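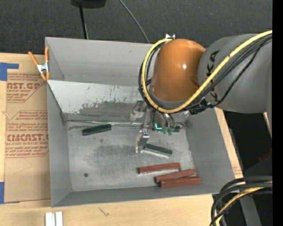 ¿Merece la pena pillarse el vinilo de Menamby si ya tienes la cinta? Para mí sí, porque la cara B está remezclada de arriba abajo y por fin se oye el bajo.

Y mira que yo era de los que defendían la cinta a muerte (la he puesto tanto que suena como si la hubieran grabado dentro de un armario), pero el trabajo que ha hecho Yaryna Zinchenko con las mezclas me ha dejado tonto. Menamby hacen crust lento, muy metido en barro, con dos voces que se pisan todo el rato, y en la primera versión aquello era una bola. Ahora distingues a Zulema Daza de Yurii Marchuk sin mirar el libreto, y cuando entran juntos en «Cevano», el tema largo que abre la cara B, se me ponen los pelos de punta. ¡Qué final tiene esa canción!

La cara A me convence algo menos. «De Bruijn» sigue siendo un trallazo d-beat de los de toda la vida, pero han bajado los platos y echo en falta esa mugre. Manías mías, supongo.

El disco lo saca Merach, que de la cinta hizo 49 copias y esta vez se ha tirado a la piscina con 1.000. La portada es un grabado de Hoi-yan Tse y el libreto trae las letras en español y en ucraniano, traducidas por Svitlana Kuzmenko. Por cierto, la traducción de «Cevano» se lee como un poema aparte, dedicadle un rato.

Salen de gira en junio y todavía están cerrando fechas. Si tenéis un local o un sótano con enchufes que funcionen, escribidme y os paso el contacto. Yo me encargo de llevar la distri y unas cuantas copias del disco, así que traed cambio.

Imprimir | Enviar por correo

Archivado en: Punk y derivados, Reseñas, Vinilo

Contacto | © Todos los derechos reservados | Volver arriba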